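Workshop tips: cloth folding on the bench arm

Tips from our side of the Kodholm towel study, for anybody setting up the same thing at home or in a school shop. Typed up fast between runs, sorry for the mess.

The question was simple. Does a small arm fold better if you teach it with lots of tidy folds, or with fewer folds that start from a crumpled heap? We ran both. Same arm, same cloths, same table. 368 demos in the tidy set, 78 in the crumpled set. Then 37 test folds each, all from a heap, because that's what a dryer gives you.

The small set won. Not by a mile, but every time we re-ran it. The tidy-trained one was lovely on a flat cloth and lost once a corner was tucked under. It kept going for the place where the corner should of been.

So, the tips.

Start messy. Drop the cloth from shoulder height before each demo and leave it how it lands. No straightening. You will want to straighten it. Don't.

One cloth color that stands out from the table. Tan on dark green was good for us. White on white was a lost afternoon - the camera side of Sirko (the tracking program we use) kept grabbing the table.

Matte top only. Shine moves when the light moves. If your table is glossy, a felt sheet pulled tight and taped under the edge will do.

Pinch near the end of the cloth, never the middle. Middle grabs lift a tent and the rest slides about. End grabs gave us a clean drag and a fold line we could repeat.

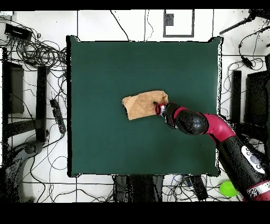
Tevier Shop Notes, no. 3, p. 37

Grip on the right end, arm coming in from the near right corner. We settled on that side for all the demos and kept it. Swapping sides halfway through a set means the model has two habits to learn and it does neither one well. If you want both sides, record two full sets.

Gripper tips: thin is better than strong. A fat tip shoves the cloth ahead of itself. Wipe them down with rubbing alcohol every so often, lint builds up and then it slips and you blame the software. We blamed the software for most of August.

Go slow on the close, normal speed on everything else. Slow everywhere makes for boring demos, and the model learns to stall in mid air.

Keep the bad folds. Sort of. If the grab missed and you went back and got it, keep that one, the recovery is worth a lot. If you gave up and used your hand, bin it.

Cables. Leave slack at the base and do one full reach to every corner of the table with the power on before you record anything. A tight cable pulls the arm short right at the far corner, and it looks just like a bad demo later on.

Wash the cloths first, twice if they're new. Sizing in new fabric makes it stiff and it folds like paper. Your scores look great and then drop the day you switch to an old dish towel. Ask how we know.

Label as you go. We used Clumus for the log, a paper pad works too. Start pose, which cloth, did it work. Doing it at the end of the day dosn't work, they all look alike by then.

What we did not test: fitted sheets, anything with sleeves, wet cloth. Thick bath towels we tried a little and the gripper couldn't hold the double layer, so no numbers on those.

Also no idea yet if a bigger messy set keeps getting better or flattens out. Next round is the same table with the heap set grown to match the tidy one. Tests stay the same so the two can be compared.

If you try it, write down your table color and your cloth weight - most of the notes people send in leave those out and then we can't line them up with ours.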